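3/19/22

**Gratlow to replace 43-year-old water main on Fairclough Street**

The Gratlow water department will replace a section of cast iron main under Fairclough Street beginning in November, after the town council approved the contract Thursday night.

The work covers 2000 feet of pipe between Savis Road and the Hellberg pumping station. The existing line is 43 years old and has been repaired 18 times, according to a department report filed with the council. Most of the breaks occurred at joints on the north end, where the pipe passes through clay soil.

Water superintendent Natalie Rudd said the new main will be ductile iron, eight inches in diameter, with valves at each intersection. The old line is six inches.

A total of 439 customers are connected to the section. Each will be moved to a temporary surface line during construction. Service will be shut off twice per address, for no more than four hours each time, and notices will be left on doors two days in advance.

Customers should run the cold tap at the kitchen sink for five minutes after each shutoff, project engineer Sawsan Smadi said. Faucet screens should be removed first and rinsed. Cloudy water is caused by trapped air and clears on standing.
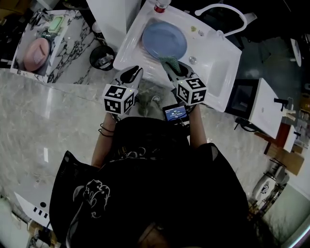 A plate is scrubbed in a sink.

Parking on the east side of Fairclough Street will be closed on weekdays while crews are working. Bids for repaving will be opened separately.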